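Chapter 4
The Job Next to the Machine

I spent a good part of August in a prep kitchen, wearing a hairnet that never sat right, and I want to start this chapter there instead of in a car plant. Car plants get all the attention in books like this one. The kitchen belongs to Prosel, which makes packed lunches and side dishes for offices, and when I visited it had 38 people on the payroll and one robot arm that everybody called Noh, after the name on its base.

Myung-ja Shim had been on the greens table for years before Noh arrived. Her job was sorting and portioning leaves, and she was fast at it (I tried to keep up for a morning and gave up well before lunch). When the arm came in, her title changed to line lead. Her pay went up a little. Her hands, she told me, had less to do and her eyes had more. I wrote that down right away, and you'll meet the idea again when we get to monitoring work in the next section.

What surprised me was how small the tasks were! I had pictured crates and pallets. Most of what I watched was one scrap of leaf, one white dish, two black fingers coming together over it. A leaf is a miserable thing to hand a machine. It folds, it's thin, and no two are the same shape. Myung-ja would stand there with her arms crossed, and you could see her own fingers twitch.

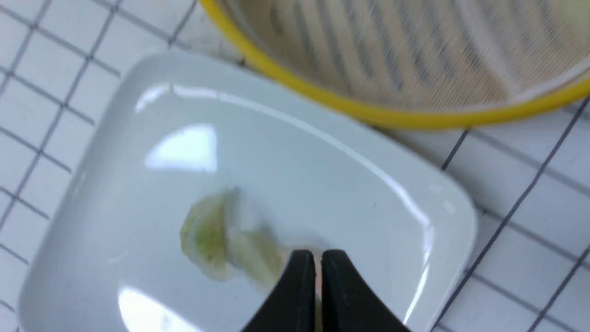 4.1 Who Does What Now?

Let's go back to the old greens table for a minute. Before the arm, a worker there picked up a leaf, looked it over, decided, and put it down, all in one motion. If you had asked for a list of her tasks, she would have said "I sort greens" and gone back to it. Once a machine takes over part of a job like that, somebody has to pull the motion apart and say which piece belongs to whom. I'll call this task splitting, and we'll use the term all through Part Two.

At Prosel the splitting fell to Jae-hoon Ban, the shift manager, and he did it on a whiteboard. Picking and placing went to the arm. Judging quality stayed with people. So did clearing a bad pick, wiping down, and deciding when to stop the whole thing – and that last one caused the most arguments. Could anyone on the table stop the arm, or only the lead? For the first few weeks it was only the lead, which meant Myung-ja skipped her breaks. Then they changed the rule.

Keep that rule in mind as you read. A lot of what automation changes for people gets settled in small decisions like this one, well after the purchase has been signed.

Before you go on, think of a job you have held and write down four things you did in it without being told to. We'll come back to your list in 4.3.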